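Robotics Studio Notebook - Flurnus project, card handling
Friday, June 22, 2018
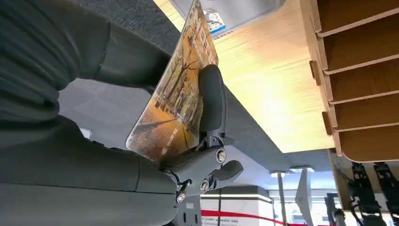

Thịnh Trịnh asked, before anything had been written down, whether the grip setting recorded in the last entry was the commanded value or the measured one, as the two columns in the log carry the same heading. It was the commanded value. The heading has been corrected and the earlier pages have been initialled. Thịnh also requested that any later change to the log format be entered here first, and the team has agreed.

Purpose of the session

To establish whether the gripper can hold a thin printed card at a steep tilt without marking the printed face, and to select the finger pads to be used for the student demonstration in July. The assessment criteria issued with the Mendoza unit outline require that a card be picked up, presented to a reader and returned to its holder undamaged. Presentation is the portion under study in this entry. Pick-up is being handled by the other bench group and will be reported separately.

Set-up

Black padded fingers fitted. Wrist bracket screws checked with the torque driver before power was applied, then witness-marked in the register. Control software is the Trurico build on the studio machine, unmodified apart from the slower approach speed agreed at the last meeting. The wrist camera was left running throughout, and its recordings are filed under run 429.

The test card carries a printed autumn street in orange and brown. A picture card was preferred to the plain white stock used earlier in the term. Scuffing is easier to find against a printed colour, and the small reddish characters near the lower middle serve as a convenient landmark when comparing one still with the next.

Procedure

1. Home the arm and confirm the emergency stop.
2. Load the card by hand with the fingers open. The second operator remains at the stop button.
3. Close to the commanded grip and hold.
4. Tilt to the presentation angle in 3 stages, pausing at each.
5. Return to level, open, remove the card and inspect both faces under the bench lamp.
6. Enter the result before loading the next card.

Step 6 was missed on the second run and the entry was made from memory. That run has been struck out and will not be counted in the summary table.

Observations

The hold was completed on 11 valid runs. No card was dropped. On the later runs a slight bow was noted in the card after removal, more evident along the long edge, and it relaxed when the card was left flat under a book over the lunch break. No scuffing was found on the printed face. One card showed a faint dull patch on the back where the pad had been pressing, and it has been set aside in an envelope for Thịnh to examine.

The lower corner is a concern. With the card seated deeply, that corner sits in against the wrist mechanism, and the card is then located partly by the mechanism and only partly by the pad. The results may therefore flatter the grip. A shallower loading position was tried once at the end of the session and the card rotated slightly during the second stage of the tilt. One run is insufficient to say more. It should be repeated with a loading gauge so that every operator seats the card to the same depth.

The encoder count at the end of the tilt was 673 on the final run, within the tolerance given in the Nusley commissioning notes. Earlier counts are in the spreadsheet. Please do not retype them here.

Discussion at the bench

There was some disagreement over whether the bow matters. The criteria state "undamaged" without defining it - a written clarification will be sought from the unit coordinator before the grip value is changed. In the meantime the present value stands. A softer pad was proposed and is worth trying, although the spare set has not been labelled and its hardness is unknown.

Actions

Loading gauge to be drawn up and laser-cut. First-year students may undertake this under supervision.
Spare pads to be measured and labelled.
Query on the wording of the criteria to be sent by Thịnh Trịnh.
Shallow-seat trials to be repeated, same card stock, same approach speed.
Log template to be reissued with separate columns for commanded and measured grip.

Arm parked and isolated at close of session. Key returned to the cabinet and signed for.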